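Talk notes – "The can at the back of the cupboard"
Slot: after the coffee, 4 p.m., small hall in Pemside. Speak slowly!
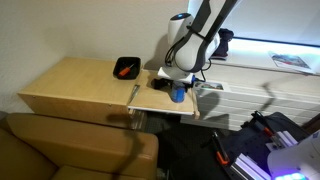
*Photo: Nhi Từ*

## Slide 1 – Opening

- Good afternoon. Thank Elfriede Lammers for the invitation and for her patience with my emails.
- Say my name, say I work on food storage at home. Not in factories, not in shops. At home.
- Question to the room: who has a can in the kitchen which is older than one year? Wait for hands. Then: who knows what is in it?
- My subject today is how families keep food they do not need this week, and why so much of it is thrown away unopened.

## Slide 2 – Where I come from with this

- I grew up with a grandmother who kept a pantry under the stairs. She wrote the month on every jar with a grease pencil. "August" was the word I learned to read first.
- She did not write the year. In her house no jar lived so long that the year was needed.
- Pause here. In the rehearsal I went too fast and people did not get it.

## Slide 3 – The survey in Stultness

- We visited 74 households in Stultness. Fulvio Caputo and I did the visits together, always with permission to open the cupboards.
- We asked first: what do you have? Then we looked. The two lists were very different.
- The people did not lie. They told us what they cook with. The rest of the shelf had become invisible for them.
- In total we wrote down 3,000 items. Do not read the table, only point to the bottom line.
- If somebody asks about fresh food: we did not include it. There is good work by others on this, I can send references.

## Slide 4 – What gets lost

- Things bought for one recipe. Coconut milk, chickpeas, water chestnuts.
- Things received as a gift. Chutney is the champion here (smile, short pause).
- Things bought "for an emergency". People feel guilty to eat them, so they wait until it is too late, and then they feel guilty to throw them away.
- Tell the story of the man with the peaches. He kept them for his daughter's visits. The daughter told us she stopped to like peaches in school. She never found a good moment to say it.
- Do not use his name. He asked for this.

## Slide 5 – Dates on the label

- Explain it carefully, because this is where most questions come.
- A "best by" date is mostly about quality. The taste and the color can change after it, but the food is not automatically bad.
- A can that is swollen, leaking, badly rusted or deeply dented on the seam: do not open it to check, do not taste it. Throw it out.
- Low-acid foods such as beans and meat keep longer in general than acid foods such as tomato or pineapple.
- Store cool and dry. The shelf over the stove is the worst place, and it is also the most popular one. I have mine there too, I must admit.

## Slide 6 – Three small changes we tested

- Assunta Mancuso had the idea to keep it very cheap. No app, no boxes to buy.
- First change: new cans go in from the back, so the old ones move to the front. Everybody knows it, few people do it, since most cupboards are too deep for it.
- Second change: one low shelf at eye level for "eat next". Some families used a baking tray on the counter instead, and this worked also.
- Third change: one dinner each month made only from the shelf. The children liked this more than the parents.
- The monthly dinner was the one which people still did when we came back. The first change was mostly forgotten.

## Slide 7 – What went wrong

- Our stickers. They fell off in the steam from the kettle. Gianni Ferri had warned us about the glue and I did not listen.
- We visited mostly in the morning, so we met mostly retired people and parents with small children. In the next study, in Zavimen, we will go in the evening – I hope the families will still be friendly at dinner time.
- We have no result about money. Please do not quote me on savings, even if the newspaper would like it.

## Slide 8 – To finish

- Homework for the room: tonight, take out the oldest can you have and put it beside the stove.
- Tell them what mine was: sardines, from before I moved to this apartment.
- Thank Nhi, Fulvio, Assunta and Gianni.
- Questions. If there are none, ask Elfriede about her mother's cellar. She has promised to tell it.

## For me

- Water on the left side, clicker in the right hand.
- "Pantry", not "pantries" – I say it wrong every time when I am nervous.
- If the time is short, skip slide 7 from the stickers on, but keep the sentence about money.
- Handouts are in the green folder. Leave the rest at the door for people who come late.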